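3.2 Collecting demonstrations by remote control

All demonstrations were recorded by an operator driving the arm with a leader device, a smaller copy of the arm that the operator moves by hand while the big one follows. We had first planned to teach the tasks by grabbing the arm itself and pushing it through each motion. The first 33 attempts were done this way and then thrown out. The operator's elbow was in most of them, and a policy trained on the early batch developed what we can only describe as an interest in elbows.

We collected 200 demonstrations in the furnished rooms of the Flivudholm test apartment, split across four tasks: opening a folding panel, closing it, wiping a bedside surface, and pulling a sheet straight. The panel tasks take up most of this section, as they took up most of July. Each demonstration starts from a random arm pose within reach of the panels and ends when the operator presses a foot pedal. Operators were told to press the pedal once. The logs suggest this was received as advice.

Joint positions and gripper commands were recorded together with the head camera view, through the Bevance logging package. Figure 4 shows the arm at work against the ribbed panels, with the gripper close to the surface and the bed beyond.
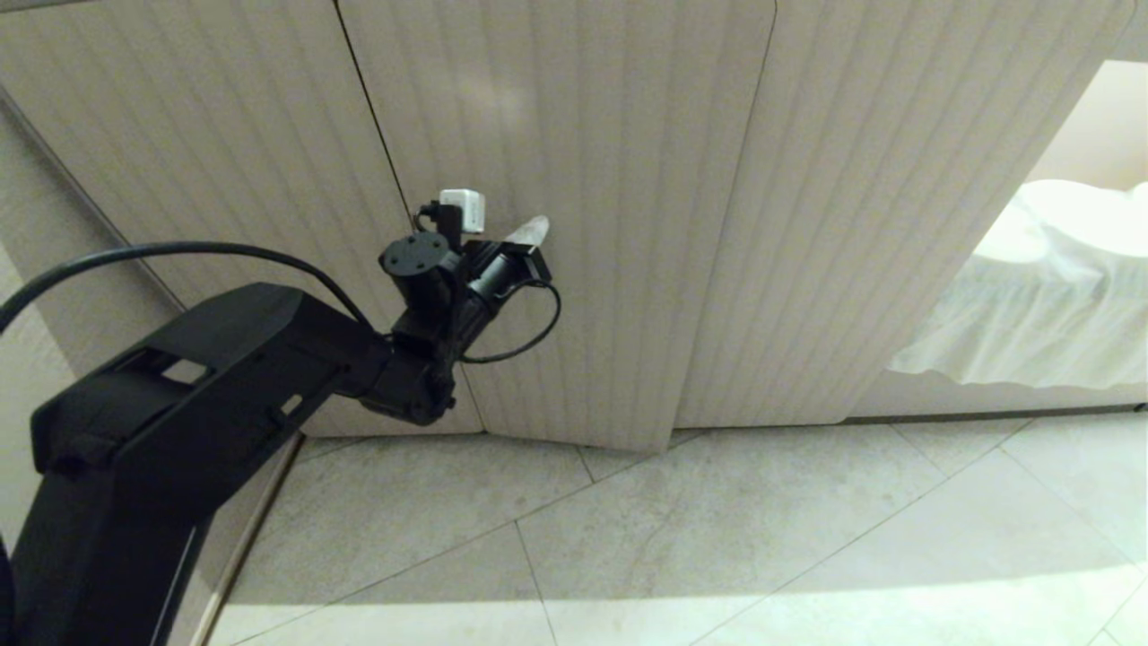
Figure 4. Remote-controlled arm at the folding panels, head camera view. The wrist cable hangs in a loop below the gripper.

3.3 What the operators found hard

Depth was the main complaint. Fine vertical ribs look much the same from one hand's width away as from two, and the operators, working only from the camera view, tended to creep up on the panel and then stop short. Quiroga, our contact detector, was meant to help by buzzing the leader handle on touch. It did buzz on touch. It also buzzed on fast wrist turns and, for one memorable afternoon, on everything. We lowered its gain and kept it switched on for the remaining sessions.

The second complaint was cable slack. A loop generous enough to let the wrist turn freely is also generous enough to wander into the view at the moment the operator would like to see the gripper. We tried a shorter cable, which stayed out of the way and limited the wrist to the kinds of motion nobody needed. The longer one went back on.

Operators got faster with practice, though unevenly. Opening a panel became routine after roughly 17 tries per person. Closing one did not, mainly due to the last few inches, where a small push does nothing and a slightly larger push does far too much. We left these hesitant endings in the training set. Trimming them gave us a policy that approached the final push with great confidence and poor aim.

3.4 Cleaning and labeling

Demonstrations were cut at the pedal press (the first one) and resampled to a fixed rate using Unel. Each was then split into approach, contact and retreat phases by hand.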